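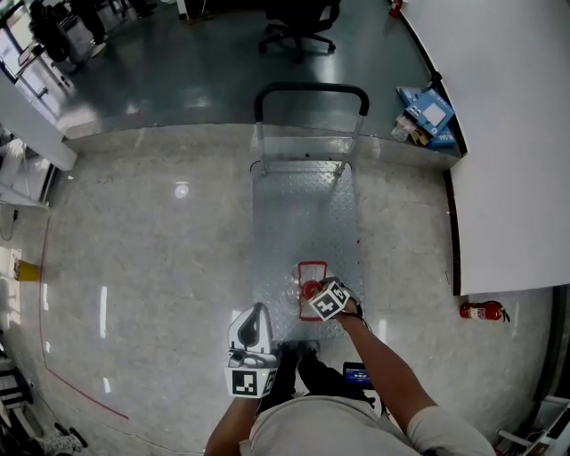
Buscar en la comunidad Buscar Temas Entrar

El seguimiento se pierde al enseñar con pinzas de mano
Publicado por Orla Ó Briain – miércoles, 10:40

Estamos enseñando a un robot a mover objetos entre el suelo y una plataforma con ruedas. Grabé 200 demostraciones y en Prikent me rechaza 100 por pérdida de marcador. ¿Es la luz o cómo muevo las manos?
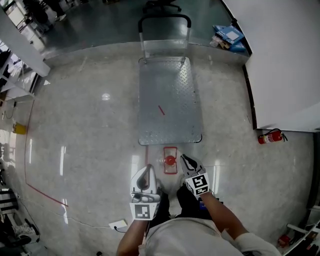

Decha Wannasri
Yo revisaría primero la orientación de los marcadores. Al agacharte giras la muñeca y el cuadrado queda de canto. Con las dos pinzas blancas delante del cuerpo y los marcadores de la base a la vista, como las llevas sobre el suelo de mármol, debería bastar – si no, baja la exposición. Empieza cada toma así y quédate quieta un segundo.

Meromgate
A mí me pasaba lo mismo. Reinicié y ya.

Ó Gríofa
Mira en qué fotograma se corta. En mi toma 1530 era siempre al soltar el objeto, por ir rápido.

Comentarios
Cidoreo: Lo de la exposición me sirvió.
Orla Ó Briain: Era la muñeca. Repito las malas el lunes.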